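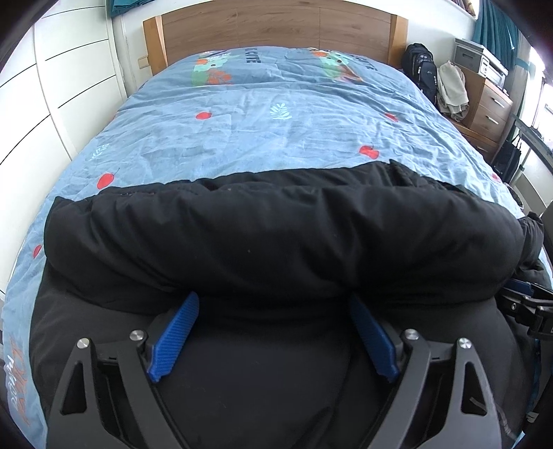
Lists > Brenton Mending & Making > Archive > July > Message 469

Filed under: Coats and outerwear, Washing

Subject: Re: putting winter coats away (long, sorry!)

Hello everyone,

I meant to answer this the evening it came through and then the beans needed picking, and then they needed doing something with, and you know how July goes. But I've been thinking about it on and off ever since, usually while hanging out wash, and I have a good deal to say, so put the kettle on.

The original message, for anyone who joined after the picnic:

> Hi all, newish member over on the Warnlow side of town.
>
> I have a closet full of winter coats that never got dealt with in
> spring. Two are down, a couple of others are puffy but I don't
> think they're down, and there's one long wool one that was my
> grandmother's. I've always just shoved them to the back and dragged
> them out again when it got cold. Last winter my favorite puffy one
> was flat as a pancake across the shoulders, and it smelled like
> an old tent.
>
> Is it too late to wash them now? Can I do it at home? And how is
> everybody storing theirs? We have no attic, a dampish basement,
> and six people's worth of stuff in a small house. I've been told to use
> the vacuum bags and I've been told never to use the vacuum bags.
>
> Also, how do you fix a little hole where the fluff comes out? I
> used tape. Please don't yell at me.

First of all, welcome, and no yelling. There is tape on the elbow of the coat I wear to walk the dog and it has been there for three winters. Tape is fine for keeping the stuffing in until you get a minute. More on that further down.

It isn't too late, either. July is a lovely month for it, if you ask me. You can hang things in moving air for a whole day, you don't need the coat tomorrow morning, and the machines at the laundromat are half empty. The only trouble is talking yourself into handling a winter coat when it's ninety degrees out. I do mine early, before seven if I can manage it, with the radio on and the back door open.

Do find out what's inside before you start. There's nearly always a little sewn-in label on an inside seam, down low on the left, separate from the one at the neck. If yours has been cut out (mine always have, I have an itchy family), pinch a fat part between your fingers. Down feels like nearly nothing, with now and then a tiny quill that pokes back at you. Polyester fill feels more like a quilt. If you can't tell, treat it as down and you won't go wrong.

Now, the washing. This is how I do it, and I've done my own, my husband's, both girls' when they lived at home, and an embarrassing number of other people's.

1. Empty the pockets. All of them, and the one inside, and the one on the sleeve if it's a ski type. I once washed a whole pack of cherry cough drops. Then zip everything up, close the flaps, and take off the fur trim if it unsnaps.

2. Go over the collar and cuffs by hand with a soft brush and a bit of plain soap and lukewarm water. That's where the grime is, and the machine won't shift it on a gentle cycle. Be generous about rinsing. The hem in back is worth a look too, if you drive a dirty car like I do.

3. Wash it by itself, or with one other coat of the same kind, in a front loader. I would not put a down coat in a top loader that has the post in the middle. Cool water, gentle cycle, and much less soap than you think. I use the Sendesent liquid that the hardware store on Main carries, a capful and no more, and no fabric softener ever. Softener makes the down clump up and it never quite recovers.

4. Rinse it twice. If the last water still feels slippery, rinse again. Leftover soap is what makes a coat go flat, and I'd bet a pie that's a good part of what happened to your shoulders.

5. Lift it out with both arms underneath, like a sleepy toddler. Wet down is heavy and it will tear its own little inside walls if you haul it up by the collar. It's going to look dreadful at this point, like something the cat dragged out of a creek. Everyone panics here. Don't.

6. Dry it on low with a couple of clean tennis balls, and stop the machine every so often to pull the lumps apart with your fingers. It takes forever. A full cycle, and then another, and then probably another. Polyester ones are quicker, and you can hang those up for most of it. When you're sure it's dry, leave it out overnight on the spare bed or over a chair and check the thick parts again in the morning. Any damp left inside and you've got your old tent back.

7. Last thing, take it to a window and go over the outside with a lint brush. Black coats are the worst for this, they'll show you every speck that was in the dryer, and I always seem to find one more bit after I've put the brush away.

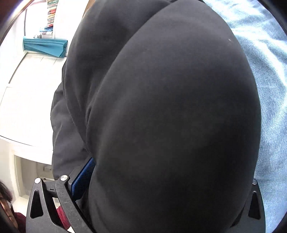
STORING THEM

This is where people get heated, so I'll just tell you what I do and those who disagree can write in, as I'm sure you will!

I don't use the vacuum bags for down. I tried them the year we redid the floors and needed the space, and the coats did come back, mostly, after a long tumble and a lot of shaking. But the one that stayed flattened the longest never got its full puff again, and I was sorry I'd done it. For polyester fill I think it's worse, if anything. Once that's been squashed for months it likes to stay squashed. For an afternoon's move across town, sure. For May to November, no.

What I do is roll them up loosely, sleeves tucked in, and slide each one into an old cotton pillowcase. King size for the big ones. You can get several of those along the top of a closet, or under a bed if your floor is dry, and they don't mind being a funny shape. I safety-pin a scrap of paper to each with whose it is. The church rummage sale always has a box of odd pillowcases for next to nothing, and I don't care a bit what's printed on them.

Hanging is fine too, if you have the rod space, which with your household I'm guessing you don't. Use a fat hanger. The thin wire kind will put a crease in the shoulders that you'll be looking at all winter.

Please not the basement, though. I know it's tempting. Even a dampish one will undo all your work, and I say this as someone who lost a very good pair of boots down there.

THE WOOL ONE

I'd treat your grandmother's coat as its own project. Don't wash it. Brush it well, outdoors, and get right up under the collar and inside the pocket flaps, and then let it hang in the shade for a day. If it needs more than that, I'd take it to Rivadeneyra Cleaners behind the post office. They did my mother's camel coat and they noticed a loose lining at the hem before I did and asked if I'd like it tacked back up. They charged me 22 dollars for everything, though that was a few years ago and I'm sure it's gone up like everything else.

Then a proper cloth garment bag, closed all the way, with cedar if you like the smell. I do, but I don't trust it to do much on its own. Clean is what keeps moths off. They're after the soup you dribbled on the lapel as much as they're after the wool.

LITTLE HOLES

Back to your tape. When you're ready for a real fix, peel it off slowly and clean off the sticky with a dab of rubbing alcohol on a cotton ball (try it on an inside bit first, some of the shiny coatings don't care for it). If a feather is poking out, don't pull it. Reach around behind, if you can get at it, and draw it back in from the other side. Pulling it out through the front just makes the door bigger for its friends.

For a pinhole, rub the spot between your thumb and finger and it'll often close right up on its own. For a snag or a burn mark, I like the thin nylon patches with the sticky back. Cut yours with round corners, as square corners catch on things and lift. Wash the coat first and patch it after, never the other way. And for a split seam, just sew it, short stitches, with a fine needle and polyester thread, going in through the old holes where you can see them. Every new hole you make is one more place for the fluff to get out.

If you'd like company for it, we'll be at the Warnlow Road hall for the next mending evening, starting at 6 as usual, and there's always somebody there with a box of patch scraps in more colors than you'd believe. Bring the coat with you. Bring the whole closet if you want! The side door is the one that opens, and there's iced tea.

I have two questions of my own while I'm here. Does anybody have a good way to get a zipper pull back onto a coat zipper when both the top stops are gone? I've got one sitting on the sewing table that has beaten me three times. And whoever borrowed the long cutting mat after the quilt weekend, I'm not cross at all, but I'd love to have it back before the girls come to visit, as we have plans for it.

Right, the second batch of beans won't freeze themselves. Let us know how the coats come out, and do write back if you get to the creek stage and lose your nerve. I'm nearly always up early.

Warmly,
your list neighbor on the hill side of Brenton

P.S. I forgot to say, if your dryer only has a hot setting and a hotter one, don't risk it. The laundromat by the feed store has two big ones with a true low, at the back on the left. Take a book and plenty of quarters.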